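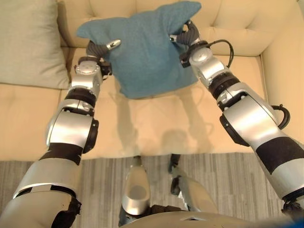
Throws and Leather Sofas: Frequently Asked Questions

Most of the questions we get at the Rosovbridge store are about leather sofas and the things people put on them. The answers below cover throws, small blankets, towels and cushions. If yours isn't here, call the care desk at extension 2983.

Will a throw damage my leather sofa?
Not by itself. Trouble comes from dye and from grit. Wash a new throw at least once before it goes on pale leather, and shake it out when you vacuum the seats.

How do I know if a color will rub off?
Dampen a white cloth and press it on a corner of the throw for a minute. If color shows on the cloth, wash the throw again and repeat the test. Teal, navy, red and black are the ones to check. Beige and tan leather shows dye transfer sooner than brown does.

Can I use a towel instead of a throw?
Yes. A bath towel protects one seat well enough, and it's easy to wash. It will slide more than a throw. Don't leave it there damp.

What is the easiest way to fold a small blanket?
Hold it up by the two top corners and let it hang until the bottom edge drops straight. Bring the corners together, smooth the fold on the seat, then fold again to the width you want. For the arm of a sofa, fold in thirds lengthwise.

My fleece throw has gone stiff and matted. Can it be fixed?
Sometimes. Wash it cold with half the usual detergent and no fabric softener, then dry on low. Brush the pile with a soft clothes brush while it is still slightly damp. If it was dried on high heat more than once, the fibers may have melted at the tips and it won't come back.

How do I clean the creases around the buttons on a tufted back?
Use the soft brush attachment on the vacuum, then a dry paintbrush for whatever is left. Skip the crevice tool – the hard edge scratches.

Should cushions stay on the sofa all the time?
They can, but move them every week or so. Leather behind a cushion gets less light than the rest, and after a few summers you may see the outline.

Which throws do you carry?
The Kioko is a plain fleece throw, machine washable, item 2768. The Jirkgate is a heavier woven one and needs a gentle cycle. Both are sold in Rosovbridge and Pustbridge.

Can I return a throw after washing it?
No, unless there is a fault in the fabric. Unwashed throws can come back within 18 days with the receipt.

Who answers questions about stains?
Shabani Gachanja at the care desk. Please say what was spilled and what you have already put on it.

Last updated Tue 19 December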